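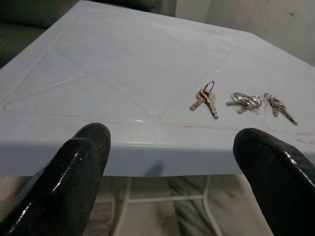
April, notebook, ferry pages

Morning. Started on the Grostitz port page again. The old text says the port is "connected to the following ports" and then lists Zavala twice and Pilwood not at all. Took the list out and am rebuilding it from the summer timetable Anathi sent over. Foot passenger routes first, car routes after, no merging of the two even where the boat is the same.

Map pin for Grostitz was in the water on the east side of the breakwater. Moved it to the ticket office. The ramp where cars load is 100 metres further along, so it needs its own pin. Annatjie says the last batch of complaints were all from drivers who had gone to the ticket office and then had to turn round in the lane. Have added a line: cars go straight on past the chapel, tickets can be shown at the ramp.

Distances. We have been mixing nautical miles and ordinary miles on the same page. Zavala page uses nautical, Pilwood doesn't say. Going with kilometres and miles everywhere and leaving nautical out. Still to convert: Zavala, both Gimance pages.

10.40. Gimance. Two pages exist, one for the island and one for the village of the same name, and the search sends people to either. Annatjie wants them kept apart. I'd put them together, but the village page has the bus times and those are a mess to move. Leaving as is, with a link at the top of each.

Population of Gimance island was given as 2,000 on one page and 1,000 on the other. Asked Anathi. Her view is that the larger one is a summer figure and the smaller one all year, but she has nothing in writing. Took both out until we have a source. The highest point is 86 metres on both pages, so that stays.

Afternoon. Pilwood crossing. The page says "daily", which is wrong before June. Changed to "daily in summer, see timetable for other months". Checked that the timetable link opens on a phone. It opens, but the table runs off the right side and the return times are lost. Note for Annatjie: can the table be split into out and back?

Rewrote the "getting around" part for Zavala. Old version had a paragraph about car hire that belongs to some other island. No car hire in Zavala. Bicycles at the harbour, one taxi, book ahead for early boats.

Left over:
- luggage rules, all pages still say different things
- dogs, same
- Grostitz parking, charges changed over the winter, waiting on Anathi
- spelling of the north bay at Gimance, three versions in use

Site copy saved 16.15 before the Zavala changes went in.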